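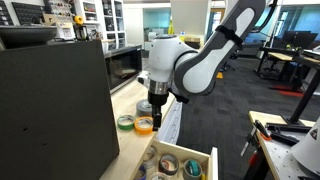
Why does the planner need to know which roll comes next at all, if the arm can just take whatever is closest? One reader of our February draft put this in the margin, and the question changed how we wrote the rest of the report. The short answer is that the closest roll is often the wrong one to take first. When rolls stand together on the counter, the open fingers need free space on both sides, and the nearest roll may have a neighbor exactly where a finger has to go.

Custeo: Ordering and Placement for a Drawer-Packing Task
Student project report, Larnelia Robotics Program
26 Jul 2024

1. Task

The robot has to move rolls of tape from a countertop into an open drawer that already holds other rolls. The arm and the gripper were given to us working. Our job was the software that decides what to pick, where to grip it and where to let go.

Custeo has 2 main parts. Volta is the perception node. It takes the camera images and returns a list of rolls, each with a center, a radius, a height and a color label. Toprak is the planner. It takes that list, chooses a roll and a grasp, and sends waypoints to the arm controller, which runs at 50 Hz.

2. Choosing a grasp

A roll lying flat can be gripped across the wall of the ring, with one finger in the core and one outside. Toprak samples grasp angles around the ring and throws out any angle where a finger would touch another roll or the counter. What remains is scored by clearance. The roll with the best score is picked first, and the scene is read again before the next pick.

The color label is not used in the score. It is only there so that Toprak can tell which roll in the new list matches the one it planned for. We had left it out at first, and when two rolls of similar size were close together the planner sometimes swapped them between updates. 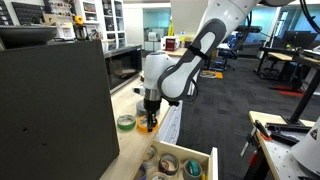
3. Placing in the drawer

Placement took most of our time. The drawer is deeper than the fingers are long, and the other rolls hide part of the floor. Volta builds a height map of the drawer from several views before each placement, and Toprak looks for a spot where the roll fits. If there is no free floor, it is allowed to lower the roll onto the others, as long as the top stays under the drawer rim.

The descent is split in two. The first part is a normal planned motion to a point over the drawer. The second is a slow straight move down with the force limit turned on — this is the only place in the program where contact is expected.

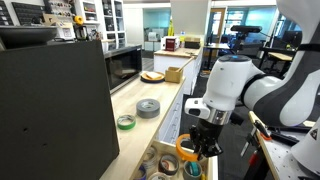 The stop condition for that slow move was hard to set. With a low limit, the arm stopped when the roll brushed a neighbor and let go too early. With a high limit, it pushed the other rolls aside. We settled on a limit that has to be exceeded for 5 control cycles in a row before the gripper opens.

4. Logs and known problems

Every pick attempt writes one record with the detected rolls, the chosen grasp, the waypoints and the force trace. There are 465 records in the set we handed in. A replay tool loads a record and runs Toprak on it without the arm, so a change to the scoring can be checked against old scenes.

Clear tape is still the weakest case for Volta. The depth reading goes through the film and the radius comes out too small. We widen the radius by a fixed margin when the label is "clear", but this is a patch and it wastes space in the drawer. The margin is set in the config file and should be tuned again if the lighting changes.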